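Multau Supporters Board > First Team > Transfers and Rumors

Thread: Left back – is Krisztina Illés really leaving for Perneo?

ridge_end_908
Posted 31/05/2025

The local paper has it that Perneo have made an offer for Krisztina Illés and that the club is "considering its position." No fee given. She has a year left on her contract, so if she goes this summer we get money, and if she stays and doesn't sign we get nothing next year.

I would sell. I know that won't be popular. She had a very good fall and a poor spring, and we have a 19-year-old behind her who needs games. The paper says Heteck asked about her in February too and were told no. If it was no in February with a promotion race on, fine. The race is over and we finished fifth.

tallowgate
Have you watched the last six games? She was playing with a taped ankle from the Bodnár away match onward. Of course she had a poor spring. She should have been rested and the coach had no one else, because the "19-year-old who needs games" was on the bench with the same flu as half the team.

ridge_end_908
I watched all of them, home and away. The ankle explains some of it. It doesn't explain her being caught upfield for both goals at Heteck, and that was before Bodnár.

mapleside
Both goals at Heteck came down our left because the midfielder on that side never tracked back. The left back is told to push up in this system. Someone has to fill in behind her and they didn't do it all season. If you sell Illés and put the kid there, you will see the same two goals again.

I had the stream of that match going in the kitchen and went back over the first one several times. The pass is played before Illés has even turned. She has maybe 30 yards to make up on a winger who is already running.

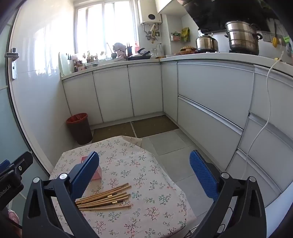 The second one is closer. She could have held the line with the other three and she stepped out. I would give her half the blame for that one and none for the first.

old_north_stand
Reply to mapleside: agree on the first goal. On the second I think the keeper should be off her line much sooner. It was a long ball with a lot of hang on it.

What fee are people expecting? I can't see a second division side getting much with one year left.

quarterpitch
Perneo paid a small fee for their center back last summer and that was with two years left. I'd guess less than that. The paper is only saying there is an offer, so it could be very low to start with. Clubs leak these things to see what happens.

tallowgate
And what would we do with a small fee? We would need a left back with experience, and that costs wages. You don't save anything. You end up with a worse player on the same money and a nice line in the accounts.

ridge_end_908
You save a year of losing her for free. Say we keep her, she plays well, and she leaves next summer anyway. What have we got?

tallowgate
A good left back for a season. Possibly promotion.

mapleside
Has anyone heard if she has been offered a new contract? That seems to matter more than any of this. If the club hasn't offered one, then it has already decided.

southbank_ticket
I was told by someone in the ticket office that there were talks and they stopped. I don't know who stopped them. Take that for what it is.

On attendances – the final home game had 1621, and the season high was up to 3861 for the Heteck match if you believe the announcement on the night. People do come when there is something to play for. Selling the best known player in the first week of the break is not going to shift season tickets.

old_north_stand
It was never that many for Heteck. The east side was half empty.

southbank_ticket
I said if you believe the announcement. I only know what was read out.

quarterpitch
Going back to the football, I tried writing out what the squad looks like if she goes. I did this at the table after dinner so forgive anything I've missed. Loan players not included.

1. Goalkeeper. Both are under contract. No change needed, although I agree with old_north_stand that the first choice stays on her line too much.

2. Center back. We have three and one is 34. I would want one more even if Illés stays.

3. Left back. Only the 19-year-old. She has started 2 league games. She is quick and she can cross, but she was moved inside at halftime in one of them, so the coach may not see her as a left back at all. 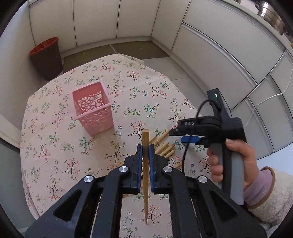 4. Right back. Fine for one season. The backup can also play on the left but she is right-footed and always cuts back inside.

5. Midfield. Too many of the same type. This is where I would sell if we have to sell someone.

6. Forwards. Depends on whether the Bodnár loan is renewed. I haven't seen anything on that.

mapleside
Good list. Number 5 is the one I'd argue for. We have four who want to play in front of the defense and none who want to run beyond the striker.

ridge_end_908
I didn't know the kid had been moved inside. I missed that it was planned, I thought it was an injury change. It does weaken my case a bit. I would still take the money if it was a decent amount.

tallowgate
Define decent.

ridge_end_908
Enough to pay a replacement's wages for a year.

tallowgate
Then we mostly agree, and I don't think Perneo will pay it.

old_north_stand
Preseason starts in five weeks. If she is in the team photo I'll believe she is staying.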